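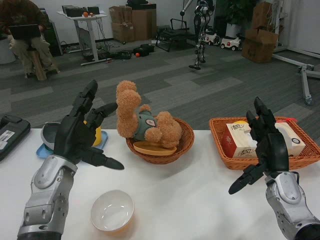
October | Sondach Working Group on Small Craft

We use cookies to improve your visit. Accept | Settings

3.2 Bilge pump cycling at the dock

Pump cycles were logged on 366 sailboats berthed at Fekumis and Ponum. Each logger was wired to the float switch circuit and stored the start and stop time of every cycle. Boats with a second pump on the same switch were left out.

The loggers recorded 2198 cycles. Most were short and fell within a day of rain, which points to deck leaks – mainly at chainplates and stanchion bases – as the chief source of water. Stuffing box drip gave a steadier pattern, with evenly spaced cycles in dry weather. In four boats the pump restarted within a minute of stopping. We treat these cases as backflow from the discharge hose and exclude them from Section 4.

Figure 4. White table with a wicker basket, bowls and two robotic hands.

Battery drain was estimated from run time and rated current. Voltage was not logged.

Comments (2)

Did the Montes boats get dropped? They were in the draft.

A check valve would hide the backflow cases, so please list which boats had one.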